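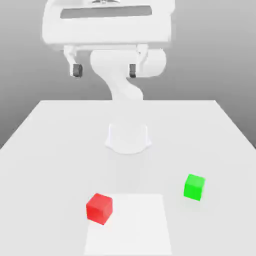 I got rid of my dishwasher in April, and I've had to defend the decision at every dinner since, so I may as well write the whole argument down once and point people to it.

First, the background. The machine was a Fosent, one of the slim ones, and it came with the house. It took two and a half hours to do a load. It had a setting called Eco that took even longer, and a setting called Quick that left oatmeal on the bowls. When it finally quit (mid-cycle, full of gray water, at ten at night) I got a quote for the repair and then a quote for a new one, and the new one was 3,000 dollars with the cabinet work. I said I'd think about it. While I was thinking about it I washed the dishes in the sink, and somewhere in the second week I noticed I'd stopped thinking about it.

I know how this sounds. There's a kind of essay where a person gives up some ordinary convenience and comes back from it glowing, and I can't stand those. I didn't find peace in the suds. Some nights I stand there scraping rice off the bottom of a pot and I'm in a foul mood the whole time. What I'm claiming is smaller than that: for a household of two, hand washing is less of a chore than we've been told, and the dishwasher was a bigger one.

Think about what you do for a dishwasher. You rinse everything (you do, don't tell me you don't). You play the puzzle game with the racks. You have a disagreement, possibly a long-running one, about whether forks go up or down. You buy the tablets and the rinse stuff and the salt, if yours takes salt. You clean the filter, or you find out what happens when you haven't. Then you unload it, and I have never met a person who likes unloading it. I used to leave clean dishes in there for two days and take them out one at a time as I needed them, while the dirty ones piled up in the sink anyway. So I was living out of a cabinet that hummed.

Now I wash up after dinner with the radio on and it's done in less time than a phone call to my sister. The plates go in the rack, and in the morning they go on the shelf. We own fewer plates, too! We gave away most of a set from Olis that we only kept around because the dishwasher needed filling before it was worth running. I kept four dinner plates, four bowls and the big blue platter.

The strongest point on the other side is water, and people always bring it up with a lot of confidence. Fine. A modern machine, run full, probably does beat a person who lets the tap run. I don't let the tap run. I use a tub, the way my grandmother did, one for soap and a second for rinsing, and I haven't seen our bill go up. I'm not going to pretend I did a study. If you have five kids and a lasagna habit, keep your machine, I would too.

The other thing people say is that it hurts the resale value of the house. The agent we bought from, at Subramaniam Realty, told us a buyer expects a dishwasher and will knock money off without one. Maybe so. But I'm tired of living in my kitchen on behalf of some future stranger. We put shelves in the gap. They cost 50 dollars, and they hold the stockpot, the dog food and the good mixing bowls, all of which used to live on top of the fridge where I couldn't reach them.

I will admit to a few losses. Thanksgiving is going to be a problem. Wine glasses are annoying by hand – I've broken two already, both times by being too careful. And my hands were a mess until I gave in and bought gloves, the long yellow kind, which make me look like I'm about to deliver a calf.

What bugs me, I guess, is how automatic the assumption is. I grew up in a house on Sidisis Avenue with no dishwasher and a rotation on the fridge, and what I remember is that the drying was when you talked. My brother told me he was joining the Navy while holding a wet colander. My husband and I have started doing it the same way, one washes and one dries, and we've had a couple of decent conversations and also one pretty serious fight about the gutters. We still haven't done the gutters.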